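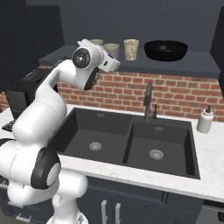 Follonberg's oldest bakery, Pakoleo, will start selling its almond tarts by mail in March, owner Trefor Penry said this week. The tarts have been sold only over the counter until now, and the shop makes up to 750 of them on a busy Saturday. Like the pale green cup on the kitchen shelf, the cups Penry measures his flour with are kept near the sink, and he says he still does not own a scale. Each batch uses browned butter, ground almonds and egg whites, and rests overnight before it goes into the oven.

Mail orders will come in boxes of 30, packed in paper sleeves made by Xaba, a local printer. Penry tested the sleeves over the fall by sending boxes to relatives in other states – most arrived whole, though the corners of the tarts crumbled on the longer trips. He has since added a little more egg white to the batter.

The bakery will also bring back its Fasero loaf, a dark fruit bread last sold 11 years ago. It will be made on Fridays only and will not be shipped. Pakoleo closes at noon on 24 December 2021 and opens again after the New Year.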